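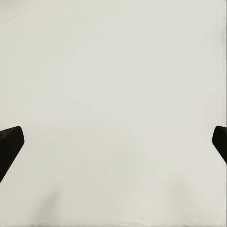
Page last changed: June, 4.15 pm

By Annunziata Testa

Fatell says its robot arm will soon be able to tidy a living room. The firm has been saying "soon" for six years, and the latest results suggest buyers should keep hold of their dusters.

The trial, run with the shop-fitting firm Kordestani, set the arm 703 chores in simulation, from clearing a table to putting stock back on a shelf. It finished 582 of them without help. Fatell calls that a breakthrough. A shop manager with a Saturday assistant who left almost one job in six undone might use another word.

Books gave a good deal of trouble. A paperback lying flat on a smooth white top offers very little to grip, and the arm must slide it to an edge or get a fingertip under the cover.

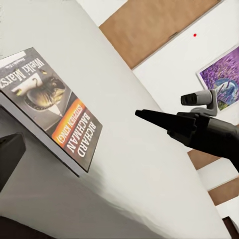 Thick ones are easier to hold but heavier to turn, and the software, called Cluter, still has to work out which way up the title goes before it can shelve anything. A child of four manages most of this while talking about something else.

None of the chores in the published figures was done in a real home — no crumbs, no cat, no post piled on the sideboard. Fatell says tests in furnished flats will follow, but would not give a date or a price.

Zoredden, a rival, dropped its own household model last year and now sells only to warehouses.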